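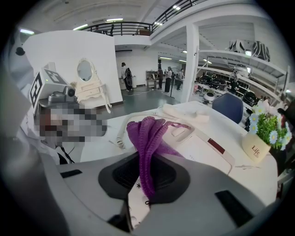 Purple knitted cloth over the white corded phone, Wednesday.

Wool dye bench, May. Started just after nine with the kettle on and the windows open, which made the whole place smell much nicer than it did last week!

Today was meant to be the second go at the Ulell recipe, the one with the long cool soak, and I'm happy to say I stuck to it for once and didn't fiddle. I weighed out 400 g of the Drinau yarn (the softer of the two we keep, lovely stuff but it felts if you so much as look at it sternly) and split it into 2 lots. Both went into plain water for an hour first. I used rainwater from the butt for one and tap water for the other, as our tap water is very hard and I've long suspected it of dulling the reds.

Brought both pots up slowly and held them at 46 degrees. The big pot wants to run away with itself on the left-hand ring, so if you're using it after me, please start it lower than you think and be patient. I gave each lot 300 ml of the madder liquor, stirred gently, put the lids on and went off to tidy the shelves.

First look after lunch: the rainwater lot is a warm brick colour and very even. The tap water lot is browner and a bit patchy near the ties, though I'd tied those skeins too tightly, so I can't blame the water for all of it. Looser ties next time, figure-of-eight, four to a skein.

Both lots are staying in their pots overnight. Please don't lift the lids, however tempting, and don't tip the madder away either, because I want to try a paler bath with what's left.

Still to do: rinse and dry, cut a snippet of each for the sample book, and wash one snippet with the Vekum soap to see whether it bleeds. We're nearly out of alum too, so I'll add it to the Lagos order before the weekend.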